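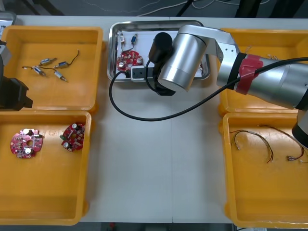

Pendo Athumani는 팔이 한 대면 반쪽짜리라고, 기판을 잡아 주는 손이 따로 없으면 결국 사람이 옆에 붙어 서 있게 된다고 했다. 그 말을 듣고 나서 설계를 갈아엎었고, 그렇게 나온 것이 지금의 Ustura 양팔 작업대입니다.

Ustura 양팔 작업대
집이나 공용 공방에서 직접 조립하는 소형 부품 정리·이송용 작업대

Ustura는 Hatier 공방에서 쓰려고 만들기 시작한 작업대예요. 처음에는 기판 하나를 통에서 꺼내 트레이에 올려놓는 게 목표의 전부였는데, 하다 보니 솔레노이드도 집어 보고 싶고, 배선 다발도 옮겨 보고 싶고(이게 제일 어렵습니다!), 욕심이 계속 늘었습니다. 이제는 다른 분들도 따라 만들 수 있을 만큼 정리가 되어서 도면과 부품 세트를 함께 내놓습니다.

세트에 들어 있는 것
상판 고정용 브래킷과 볼트
집게용 손가락 두 쌍
케이블 정리용 테이프와 클립
부품통 배치용 종이 본 (상판에 대고 그대로 따라 그리면 됩니다)
조립 설명서와 제어 프로그램 예제

로봇팔과 상판, 부품통은 들어 있지 않습니다. 팔은 이미 가지고 계신 분이 많고 상판은 동네 목재상에서 재단하는 편이 훨씬 싸게 먹혀요. 상판 깊이는 90cm를 권합니다. 더 얕으면 뒤쪽 통에 손이 들어갈 때 팔꿈치 관절이 앞쪽 통 위로 지나가면서 자꾸 걸리더라고요.

배치
통은 좌우로 나누고 가운데 뒤쪽에 스테인리스 트레이를 둡니다. 저희는 트레이 바닥에 흰 종이를 깔고 써요. 빨간 기판이 또렷하게 구분되고, 종이는 더러워지면 갈면 그만이니까요. 한쪽 팔은 왼쪽 통, 다른 쪽 팔은 오른쪽 통을 맡고 트레이 위는 번갈아 들어갑니다. 예제 프로그램에는 한 팔이 트레이 위에 있으면 다른 팔이 기다리는 설정이 기본으로 켜져 있습니다. 끄지 마세요. 저는 껐다가 손가락 한 쌍을 새로 뽑았습니다.

케이블
은근히 손이 많이 가는 부분입니다. 팔을 따라 올라가는 전선은 관절 바로 옆 마디에 테이프로 잡아 주되, 관절이 끝까지 돌아갈 만큼 여유를 남겨 두세요. 팔을 손으로 천천히 끝에서 끝까지 움직여 보고, 당기는 곳이 있으면 테이프를 뜯고 다시 감습니다. Zoia Karpenko가 보내 준 설치 메모에 이 과정을 5번 반복했다고 적혀 있었는데, 저도 비슷했습니다.

처음 해 볼 만한 작업
1. 통 안의 부품 알아보기
뚜껑이 달린 통이라면 활짝 펼쳐서 양쪽을 다 쓰면 좋습니다. 뚜껑 안쪽에는 솔레노이드, 바닥에는 둥근 기판, 이런 식으로요. 기판은 서로 붙지 않게 벌려 놓아야 손가락이 들어갈 틈이 생깁니다. 같은 기판이라도 놓인 방향이 다르면 단자대와 커패시터 위치가 달라지니까, 방향을 이리저리 바꿔 가며 연습시켜 보세요. 광택 있는 플라스틱은 조명이 번들거려서 손목 카메라가 헷갈려합니다. 스탠드를 옆으로 조금만 돌려도 차이가 커요.

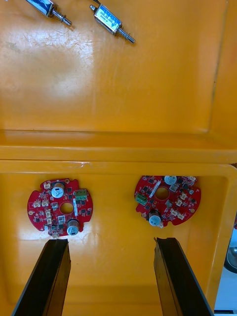
2. 기판 집기
손가락을 넓게 벌린 채로 내려가서 가장자리를 잡습니다. 커패시터가 솟아 있는 쪽은 피하고, 집는 힘은 제일 약한 값에서 시작해 조금씩 올리세요. 들어 올린 다음 잠깐 멈추는 동작을 넣어 두면 미끄러지는지 바로 보입니다.

3. 솔레노이드 옮기기
플런저 말고 네모난 몸통을 잡아야 합니다. 플런저는 움직이는 부품이라 잡으면 몸통이 덜렁거려요. 리드선이 다른 부품 밑에 깔려 있지 않은지도 먼저 보시고요.

4. 배선 다발
여기서부터는 진짜 재미있습니다. 휘어진 모양이 매번 달라서 예제 프로그램만으로는 부족하고, 각자 방법을 찾아야 해요. 잘 되는 방법을 찾으면 꼭 알려 주세요, 정말 궁금합니다!

호환되는 손가락
기본 손가락은 끝으로 갈수록 가늘어지는 긴 모양입니다. 폭이 넓은 Drenditside 손가락도 같은 볼트 구멍에 맞고, 큰 커넥터를 다룰 때는 그쪽이 편합니다. 얇은 기판에는 기본형을 쓰세요.

주문과 문의
세트는 Hatier 공방에서 직접 가져가시거나 택배로 받으실 수 있습니다. 다음 묶음은 January에 포장을 시작해요. 도면만 필요하신 분은 메일로 상판 크기와 쓰시는 팔 종류를 적어 보내 주시면 맞는 파일을 골라 드립니다.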